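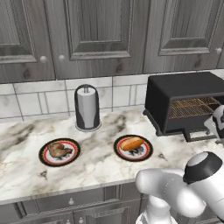
Flarden is seeking households to take part in a field study of residential drinking water, with particular attention to lead and copper released from plumbing inside the home. The study compares water that has stood overnight in kitchen plumbing with water taken after flushing, across homes of different ages and pipe materials. Sampling takes place at the kitchen cold tap and needs a clear stretch of counter for the bottles. Any level surface will do, whether laminate, butcher block or veined marble like the countertop shown, and a roll of paper towels kept at the back of the counter is useful for drying the outside of each bottle before the label goes on. Participants do not need any background in chemistry or plumbing.

Background

Water leaving a treatment plant usually contains very little lead. Most of what is measured at the tap comes from the service line, from solder at copper joints, or from brass fittings and faucets. The amount released depends on the pH and alkalinity of the water, its temperature, how long it has been standing, and the condition of the mineral scale on the inside of the pipe. Scale can build up over decades and can be disturbed by nearby street work, a meter replacement or a change in flow.

A single sample from a single morning is a poor guide to long-term exposure. Results from the same tap can differ widely from one day to the next, partly because small particles break loose at irregular intervals. The present study uses repeated sequential sampling to measure that variation.

Study area

The study covers three service districts: Fedard, Halim and Nivden. Fedard and Nivden are supplied with treated river water. Halim is supplied from wells and has noticeably harder water. Homes outside these districts cannot be accepted, as the source water would not be comparable.

Who can take part

We are looking for 60 households. To be eligible, a household must meet all of the following conditions.

The home is a single-family house, a duplex or a row house with its own service line. Apartments fed by a shared riser are not eligible.

The home is connected to the public supply. Private wells are excluded.

At least one adult resident is available to collect samples and is able to sign the consent form. Renters are welcome but must supply written permission from the owner for the plumbing inspection.

The kitchen cold tap is not connected to a whole-house softener or reverse osmosis unit. Filters mounted on the faucet are acceptable if they can be removed or bypassed during sampling.

No plumbing work is planned for the study period. If an urgent repair becomes necessary, tell the study office and keep a note of the parts replaced.

Homes built before the mid-1980s are of most interest, but a smaller group of newer homes is needed for comparison. Please apply even if you do not know what your pipes are made of. The service line material will be identified during the first visit.

What participation involves

Participation lasts 13 weeks, starting in October. Each household receives one inspection visit at the start. A technician records the service line material at the point of entry, the visible interior piping, the distance from the meter to the kitchen tap, and the faucet type. The visit takes less than an hour and no pipes are cut or opened.

After the visit, the household collects one set of samples per week. A set consists of 10 bottles, filled one after another from the first draw of the morning. The procedure is as follows.

1. On the evening before sampling, stop all water use in the home by 11 p.m. This includes toilets, showers, dishwashers, ice makers and irrigation timers.

2. Leave the water standing for at least six hours.

3. In the morning, before any other water is used, place the open bottles in numbered order beside the sink. Do not rinse them.

4. Open the cold tap fully and fill each bottle to the shoulder line in sequence. Do not close the tap between bottles. A small amount of spillage is acceptable.

5. Do not remove the aerator. If it was cleaned during the week, mark this on the form.

6. Cap the bottles, dry the outside and apply the labels. Record the time of last use, the time of the first bottle and the water temperature.

7. Put the bottles in the carton supplied and leave it at the agreed pickup point by 9 a.m.

A missed week does not end participation. Households that miss more than two sets will be withdrawn and paid for the sets already completed.

Analysis

Samples are acidified on arrival at the laboratory and held before analysis by inductively coupled plasma mass spectrometry. Lead, copper, zinc, iron and tin are reported for every bottle. Alkalinity and pH are measured on a separate sample taken by the technician at the inspection visit. Field blanks and duplicates are included with each batch. The laboratory has processed more than 2,000 bottles under this protocol during the pilot phase, and the bottle order, fill volume and form layout have been revised as a result.

Results and privacy

Each household receives its own results in writing at the end of the study. If any bottle exceeds the notification level stated in the consent form, the household will be contacted by phone as soon as the result is confirmed and given advice on flushing, filters and blood testing for young children. Results are not passed to landlords, insurers or real estate agents. Published data will be grouped by district and pipe material, with addresses removed.

Compensation

Households are paid for each completed set, with a further payment when the final form is returned. The amounts are listed in the consent form. All bottles, labels, cartons and thermometers are supplied free of charge, and the thermometer may be kept. The study does not pay for the replacement of pipes or fixtures.

Risks

The main inconvenience is the overnight period without water use. Households where a resident needs water during the night for medical reasons should not apply. Bottles contain no acid or preservative when delivered and can be handled safely.

How to apply

Request the screening form from the Flarden study office and return it by mail or in person. Include the street address of the home, the approximate year of construction if known, the number of residents, and any plumbing work done in the past five years. A recent water bill is helpful but not required. Applications are reviewed in the order received until each district's places are filled, after which a waiting list is kept.

Questions about eligibility or the sampling procedure should be addressed to Dean Parsons, field coordinator, at the study office. Calls are taken between 9 a.m. and 4 p.m. Please have the name of your service district ready.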